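斯库瑟姆赛道开放日见闻:赛事控制、轮胎区与事故复核流程

斯库瑟姆(Skutham)赛道每年四月对外开放一次维护区和赛事控制楼,平时这两处只对持证人员放行。今年我报了上午的技术线路,九点十分在二号门换证,一直走到下午三点左右。线路分为四段:路面与路肩、计时系统、轮胎与车检区、赛事控制与事故复核。看台和围场商业区不在线路之内,本文也不涉及。

先交代赛道本身。单圈长度2662米,顺时针方向,主直道接一个右弯,行车线在入弯前由左侧收向内侧。该赛道承办的是地区级方程式和房车赛,不具备承办国际顶级赛事的等级,因此很多设备的规格要按这个级别来看,不宜与大型赛道直接对照。

一、路面与路肩

领路的是斯捷潘·霍尔迪延科(Stepan Hordiienko),他在赛道管养部门工作。第一站是一号弯外侧。冬季刚完成一次局部铣刨重铺,新旧沥青接缝设在刹车区之前,横向切割,接缝两侧用三米直尺测平整度。霍尔迪延科解释,接缝放在刹车区里面会造成前轮抱死位置集中,车手容易借此判断刹车点,也容易在湿地条件下出现左右附着力不一致。

新铺段骨料粒径比旧段小,宏观纹理深度因此偏低。管养部门用铺砂法逐点检测,数据记在纸质表格上,再录入数据库。我翻看了其中一页,同一断面的左、中、右三个点分列,行车线上的点数值最低,符合一般规律:行车线被橡胶填充,纹理深度随赛季下降,雨后首圈的附着力损失也集中在这里。

路肩分两类。一号弯出口用的是平缓锯齿形路肩,内侧坡度较小,车轮压上去抬升有限;五号弯弯心用的是较高的梯形路肩,后面另设一道矮坎。后者近两年争议较多。房车的悬挂行程能够承受,方程式赛车的底板却容易磕碰,单场损坏的底板边缘件不在少数。管养部门的意见是保留矮坎、降低梯形段,赛事部门则希望改用电子方式判定越界,拆除矮坎。两方意见目前并存,开放日当天看到的还是旧状态。

排水方面,主直道采用单向横坡,水流向维修站对侧。一号弯因超高变化,存在一段横坡接近零的过渡区,雨天积水位置相当固定。这里加设了线性排水沟,盖板与路面齐平,螺栓带防松垫片。霍尔迪延科现场打开一块盖板,沟底沉积物主要是轮胎碎屑和细砂。清理周期按赛事安排,不按日历。

缓冲区的情况比较常规。一号弯为沥青缓冲区加轮胎墙,五号弯为砂石缓冲区。砂石层的翻松在每个赛事日早晨进行,翻松后耙痕方向与车辆驶出方向垂直。轮胎墙前面覆输送带,输送带的作用是防止车头扎入轮胎之间的空隙。轮胎以螺栓连成整体,后侧与护栏之间留有间隙,具体尺寸张贴在每一段墙的背面,便于事故后恢复时核对。

二、计时系统

计时室在维修站楼二层,由佩琳·阿尔诺(Perrine Arnaud)讲解。赛道划分为3个计时段,每段终点埋设双环感应线圈,主环与备环之间独立供电。车载应答器经过线圈时发出识别码,解码器记录信号强度峰值对应的时刻。判定依据是峰值时刻,而信号首次出现的时刻只作辅助,原因在于应答器安装高度不同会改变首次接收的位置。

阿尔诺演示了一次峰值漂移的处理。某辆房车的应答器支架松动,天线面发生倾斜,信号曲线出现双峰,系统默认取较高的一个。人工复核时调出终点线的高速影像,以车头前缘过线的画面为准,对该圈成绩做了修正。修正量很小,但涉及排位赛名次,因此必须留痕:原始值、修正值、操作人、影像帧号一并写入日志,不允许覆盖。

维修区限速由进出口两组线圈之间的平均速度和固定测速点共同判定。平均速度法对短距离超速不敏感,固定测速点对瞬时超速敏感但覆盖范围有限,两者互补。本地规则书规定,只要其中一种方法给出超速结果,即转交赛事干事;两种结果不一致时,以测速点数据为主。有参观者问到两种方法的误差带是否叠加计算,阿尔诺说目前分别扣除,不叠加。

终点线影像机的位置有过调整。旧机位在裁判塔三层,俯角较大,并排过线时外侧车辆的前缘会被内侧车辆遮挡。新机位降到一层,并在对侧增加一台反向机位,两路画面以同一时间基准同步。

三、轮胎与车检区

轮胎区由科瓦利丘克(Kovalchuk)公司承包,负责装胎、动平衡、条码登记和回收。每条轮胎在胎侧贴有条码,登记内容包括车号、安装位置、领用时间和归还时间。登记的目的是控制每车每场的轮胎用量。工作台一侧的扫描枪与车检数据库直连,发胎时若超出配额会直接拒绝出库。

胎压检查的流程较严格。起步前在网格上抽检,测量前不得遮盖轮胎,也不得在抽检通知发出后再放气。房车组别设有最低冷态胎压,方程式组别只规定最低热态胎压。这一差别来自两类赛事各自的规则书,车检区墙上并列张贴,两份都用粗线标出了测量时机。

车检台是四点称重平台,平台下方设可调支脚,每个赛事日开始前校平一次,中午复校一次。复校用的标准砝码放在恒温柜内。科瓦利丘克的技师示范了底盘离地间隙的检查:车辆推上平台后,以规定厚度的平板从车头方向滑入,能够通过即为合格。平板两面均有磨损刻线,任何一面磨至刻线即更换。

燃油取样设在车检区最里侧。每次取样分三份,一份现场检测密度,一份封存,一份交车队。封条编号由车队代表与检查员共同签字。开放日没有实际取样,只展示了空瓶、封条和记录表。

四、赛事控制与事故复核

赛事控制室位于楼顶层,参观时不允许进入操作位,只能在后排隔断外观看。室内监视墙接入全部固定机位,每一机位编号与旗站编号对应。操作位从左到右依次为赛事总监、副总监、旗语联络、医疗联络和影像回放。通讯分两个频道,旗站频道和应急频道,应急频道有优先权,一旦占用,旗站频道自动静音。

影像回放台采用环形缓存,赛事进行中可随时标记时间点,被标记的前后片段会转存为独立文件,供赛事干事调用。标记者可以是赛事总监,也可以是回放操作员,但调查决定只能由赛事干事作出。这一分工在去年之前并不清晰,去年修订内部规程后才写明。

夸贝纳·艾多(Kwabena Aidoo)负责事故复核这一段,用时最长。他选用的案例是去年秋季房车赛的一次一号弯碰撞:两车并排进入刹车区,内侧车在弯心之前右后轮压上路肩,外侧车随后收线,内侧车左前角与外侧车右后轮接触,外侧车驶入缓冲区。最初的处理结果是内侧车罚时,赛后维持。

复核材料包括四类:固定机位影像、两车车载影像、遥测数据、旗站目击报告。艾多强调顺序很重要,他要求先看遥测,再看影像。影像的透视关系容易造成先入为主,长焦机位会压缩前后距离,使重叠量看起来比实际大;广角车载影像则相反,侧方车辆在画面边缘被拉伸,间距难以估计。

遥测部分读取的是制动压力、转向角、油门开度和横向加速度。内侧车制动点距弯心104米,与该车此前各圈相比推迟不多;入弯转向角在接触前有一次明显增大,说明车手试图进一步收紧路线。外侧车同一时段转向角平稳增加,未见避让动作。数据采样频率在两车之间不一致,对齐时以计时线圈的过线时刻作为共同基准,再以接触瞬间的横向加速度尖峰做二次校准。

艾多没有给出他个人的责任比例,他的讲解停在证据层面。依据本地规则书,弯心之前取得足够重叠的一方有权要求留出一车宽度,而“足够”的标准是前轴到达对方后视镜位置。在这个案例中,重叠成立的时刻与转向开始的时刻非常接近,判读差异正好出在这里。他把两个时刻的先后关系画在白板上,横轴为时间,纵轴为两车重叠量,并标出了影像判读的误差范围。误差范围覆盖了转向开始点。

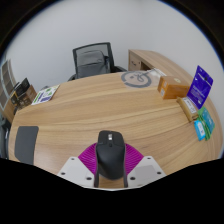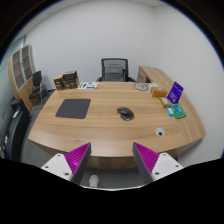 奥列西娅·列夫琴科(Olesia Levchenko)随后提出不同看法,认为误差范围覆盖转向开始点这一事实本身就应当写进裁决书,而去年那份裁决书只引用了结论,没有引用误差。她的理由是,上诉方有权知道判读结果在多大程度上依赖单一机位;如果第二机位可以缩小误差而未被使用,也应当说明未使用的原因。她同时认为,以后视镜位置作为重叠标准对房车适用,对方程式赛车则偏宽,两类车的轴距和镜位差别较大,不宜共用一条。

艾多对第一点表示同意,对第二点保留意见。他指出,共用标准的好处在于旗站人员和车手只需记住一条,若按车型拆分,混合组别赛事中会出现同一弯角两套标准并存的情况。列夫琴科的回应是混合组别可以另行规定,不应让少数场次决定多数场次的写法。这一段讨论持续到午休前,没有形成一致。

就我个人的判断,裁决书写明误差是可行的,格式上只需增加一栏。现有裁决书模板包括事实、违反条款、处罚、理由四项,理由一项多数只有一两句话。若附上使用的机位编号、遥测通道和时间基准,篇幅增加有限,对后续查阅却很有用。至于重叠标准,需要更多案例才能讨论,单凭一次碰撞难以支撑修改。

五、下午:旗站与应急演练

下午安排在一号弯旗站观看演练。旗站配员三人,一人面向来车方向负责蓝旗,一人背向来车方向观察下游路段,一人负责通讯。演练科目为单车停在缓冲区边缘,旗站先出单黄旗,确认有人员进入后改双黄旗,赛事控制随后启用灯板。灯板与人工旗之间的切换顺序有规定:灯板亮起之前人工旗不得收回。

医疗车由维修站出口驶出,至一号弯路程不长,停车位置须在事故车上游一侧,起到遮挡作用。玛尔塔·利先科(Marta Lysenko)在旁讲解解救步骤,包括断电开关位置、座舱侧方接近角度和颈部固定的次序。房车与方程式赛车的断电标识位置不同,她建议参观者中有意担任旗站工作的人先记住这两处。

灭火器按旗站分配,干粉与泡沫各配,检查标签挂在手柄上。吊车停放位在护栏缺口之后,缺口用错位护栏封闭,从来车方向看不到直接开口。演练中吊车没有进入赛道,只完成了挂钩连接。

演练后有一个简短的提问环节。有人问到电子越界判定何时启用,霍尔迪延科的答复是五号弯已埋设测试线圈,但尚未作为处罚依据。测试期的主要问题是误报:车轮压在白线外缘时,线圈给出的结果与影像判读不一致,差异集中在车辆有较大侧倾的情况。希沃德赛德(Hivodside)赛道同样在试用,方案是线圈与影像并用,误报由人工剔除,人力消耗较高。

六、几点记录

报名技术线路需提前提交申请,名额比普通线路少得多。普通线路当天最多可接待400人,分批进入维修站楼一层,不上控制层。两条线路的入口不同,技术线路走二号门,普通线路走主入口。

维修站楼和车检区要求穿包头鞋,门口不提供借用。控制层禁止拍摄监视墙,计时室可以拍摄设备外观,不可拍摄屏幕。噪声方面,当天只有演练车辆低速行驶,未使用耳塞也没有问题。

交通以弗洛尼顿(Flonidton)方向的支线班车较为方便,下车后步行至二号门要绕过停车场外侧,路上没有指示牌。返程班车末班较早,参加完整技术线路的人需要在提问环节结束后直接前往车站。

资料方面,现场可领取的是内部规程的公开摘要,包括旗语、胎压测量时机、维修区限速判定和影像标记权限四部分,不含事故复核案例。一号弯那次碰撞的裁决书可以在赛道公告栏查阅,附页只有处罚单和签收记录。铣刨重铺的检测数据未列入公开范围,管养部门称赛季结束后会整理一份简版。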